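Stukesine Project Report
Team Pridura, Section 6
9/3/20

What we set out to do

Our proposal promised 200 demonstrations of tidying a table with a pair of handheld grippers. The proposal was written by people who had never held one. By the end of the first week we had 28, and sore thumbs.

What went wrong

Most of the early takes were thrown out over the markers. If a wrist turns too far, the tracking loses the cube and the software decides your hand has left the building. We learned to move like waiters carrying soup. Paperbacks were the worst, because a gripper jaw wants an edge and a book lying flat doesn't offer much of one.

We moved to the blue table upstairs by the railing and kept the objects dull: a couple of books, a small picture frame. 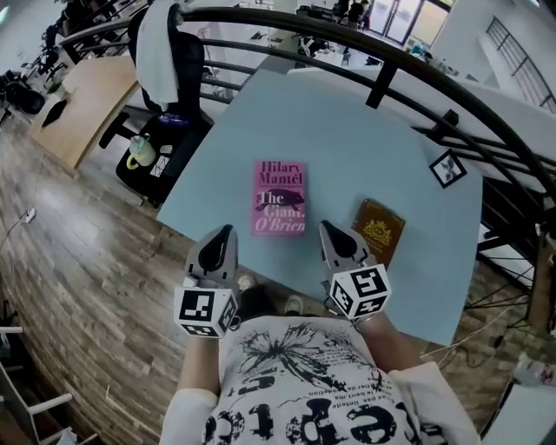
After that the count went up faster, and we stopped at 100, a number we now describe as the revised target. Training starts next week if the Soltel account gets renewed. Whoever has the spare charger, please put it back in the drawer.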